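The lab that wrote its own rule book

Posted August 3, 2024

The manipulation group at Lavoie keeps its house rules in a blue ring binder on a hook by the door. The rules run to 6 pages, and new staff are asked to read them before they get a login. The person who wrote most of them has run the benches in Varnevside for years and came to robotics from plant maintenance, where paperwork for isolating a machine was part of every shift.

"I missed it when I got here," the lab manager says. "People were very good with software and very casual about reaching over an arm to pick something up. They'd grown up with small robots and they treated them like office equipment."

The benches are used for two-arm work with small objects. An operator guides both arms through a task, the arms' movements are recorded, and the recordings are used to train a controller. The arms aren't strong by factory standards. The manager says that is where the trouble starts.

"A big arm behind a fence, you respect it. A small one on a table, you think you can win. You probably can, most days. But a gripper closing on a fingertip still hurts, and an elbow joint coming back at you is worse than the gripper. I wanted one rule for all of them so there's no arguing about which robot is the friendly one."

The rule is that hands stay outside the frame while the motors are live. If an object rolls out of reach, the operator stops the session, drops power to both arms and then reaches in. Pausing the program doesn't count. Neither does asking a colleague to hold the arms still from the controls.

That one took a while to stick. According to the manager, the first version of the binder allowed a hand inside during a pause, and it was changed in April after an arm moved to its home position while someone was resetting the table.

"No injury. It brushed a sleeve. We wrote it up the same as if there had been one, and I changed the page that afternoon."

The second section of the binder covers setup. Base plates are checked by hand for movement at the start of each day. Cables at the wrist need enough slack for the full turn of the joint. The operator runs each arm through its range at low speed with nothing on the table, one at a time and then together, and signs a sheet. The sheet has 2 signatures on it, the operator's and that of whoever last had the bench.

"The handover is where you lose things," the manager says. "Somebody loosens a bracket to get a better camera angle, goes home, and the next person calibrates on top of it. Now your data's wrong and your arm's hitting a post. I'd sooner spend the time on the sheet."

Lavoie also has a site in Parkevside, and the binder was written so both places could use it. The two don't always agree. Parkevside wanted a fixed list of approved objects, each with a number. Varnevside argued that the research depends on variety and a fixed list would be ignored inside a month. They settled on a short list of things that are never allowed: open blades, glass, liquids in anything without a proper lid, and loose batteries. Everything else is up to the operator, who writes down what was used.

The manager thinks the record matters more than the list.

"If a recording goes into training, I want to be able to find out what was on that table and who was running it. We pulled 955 recordings last winter because nobody had noted which set of fingers was on the grippers. They might have been fine. We couldn't show they were fine, so out they went."

There was some grumbling about that. Brovico, the integrator that supplies parts for the benches, offered to add a field to the recording software so a session can't begin until the gripper type is filled in. It was put in the following week. The manager would like more of the rules handled that way, though not the power rule, which stays a physical switch within the operator's reach.
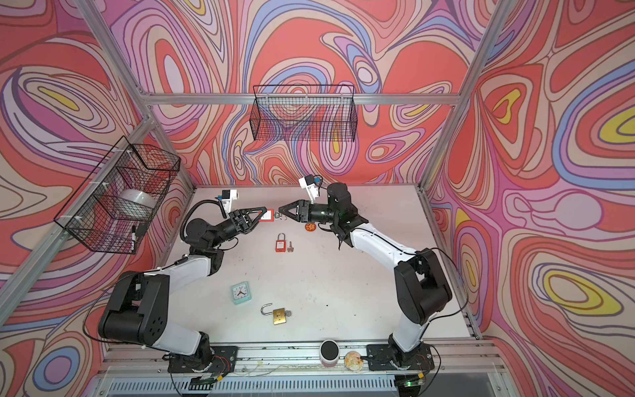
Small metal things get their own page. Keys, rings and padlocks are popular on the benches because they're hard to grip and harder to line up, and a policy that can manage them is worth something. They're also the objects most likely to get jammed in a gripper.

"A ring catches, the operator keeps pulling, both arms load up against each other and then it lets go," the manager says. "So you do it slow. If you've got two arms on the same object and you feel it bind, you open one side first. Always one side. Don't try to wiggle it out with both."

The binder gives an operator 3 tries at freeing a jammed object with the arms. After that the power goes off and it comes out by hand. Eye protection is required for any task where both grippers pull on the same piece of metal, and that includes anyone standing at the bench to watch.

Asked whether other labs should copy the binder, the manager is doubtful. Some of it only makes sense with the benches they have, and a few lines are there to settle old arguments between the two sites. A formal risk assessment sits behind it, and anyone starting out would need to do their own.

"Take the handover sheet, if you want something to take. And put the switch where you can hit it without looking."

The next review of the binder will deal with overnight running, which isn't allowed at either site at present. Parkevside has asked for it twice. The manager wants to see a plan for what happens when something drops on the floor at midnight, and hasn't seen one yet.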